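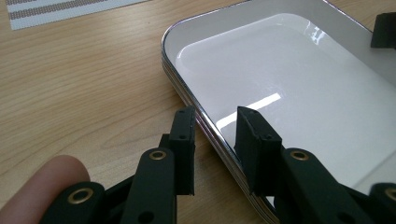 Mirden food hall to switch to reusable trays

The Mirden food hall will stop using disposable trays in July 2022 and move to white rectangular ones that can be washed and used again.

The hall has ordered 500 trays from the supplier Ovis. They will go first to the six counters along the north side, with the bakery and the juice bar to follow once the new dishwashing area is finished. Return racks will stand beside both exits.

Manager Esko Toivonen said the hall went through 2,000 disposable trays in a busy week, and most of them ended up in the garbage.

"People carry lunch ten metres to a table and then throw the tray out," Toivonen said. "We'd like it back."

A trial in April at the Rissanen soup counter saw 1,586 meals served on borrowed trays. Staff asked for a lighter tray and more room at the return rack, and both requests were included in the order.

There will be no deposit and food prices will stay the same. Customers who want their meal to go can still ask for a paper bag.

The wooden tables in the seating area will remain. Counter owners can collect their trays from the office on Amadside, at the rear entrance, between 8 and 10 a.m.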